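November 6, 2021

Woke before six with the rain going sideways at the bedroom window, and lay there a good while thinking about leeks. I know how that sounds. But I had promised myself that this would be the weekend I got the allotment properly put to bed for the winter, and once a thing like that is in my head there is no going back to sleep, so I got up and made a pot of tea and waited for it to be light enough to find my boots.

It had eased off to a drizzle by nine. The plot looked sorry for itself, as it always does in November, with the bean poles leaning and the last of the courgette leaves gone to black slime. I started with the poles, which I tied in bundles of 30, and then dug over the end where the potatoes were. I found plenty that I had missed back in July, some of them quite decent ones, and felt as pleased as a child with a lucky dip. They went in my coat pockets and I have only just remembered to take them out. 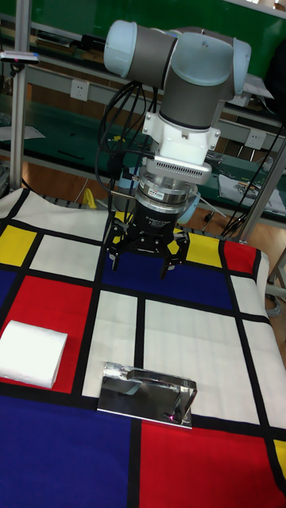 Should the parsnips come up now or stay where they are? They can stay in the ground until after a hard frost, and they'll be the sweeter for it.

I wrote that down in the back of the plot book years ago, in my mother's words more or less, and I still turn to the page every autumn as if the answer might have changed. It's a comfort, that book. All the old seed lists are in there, and the year the rent went up, and a pressed sweet pea that has lost every bit of its colour.

After a flask of soup in the shed - leek and potato, what else - I turned the compost, which was steaming nicely in the middle, and barrowed the best of it over to the rhubarb. My back began to complain at the fourth load, so I did two more to show it who was in charge, and I dare say I shall pay for that tomorrow. The garlic went in last, a whole row of it along the path side, with a bit of netting over the top to keep the blackbirds from pulling it all out again for fun.

What I haven't settled is the broad beans. I have the packet ready and the bed is raked, but it is heavy wet soil down that end and I lost nearly the whole lot last winter. I stood there dithering so long that I got thoroughly cold, and in the end I came home and rang Reet Mockus for her opinion.
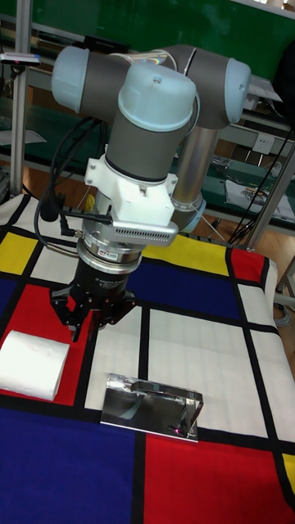 Reet said to leave them in the packet until February and stop fretting, that hers had rotted two years running when she sowed before Christmas, and that spring ones catch up anyway. She also wants some of my rhubarb when I divide it, and I said she could have the big crown by the water butt.

So the beans are back in the biscuit tin. Had a very hot bath, and two of the found potatoes, baked, with far too much butter. Must remember to buy twine, and to take Huw Bowen his fork back before he needs it.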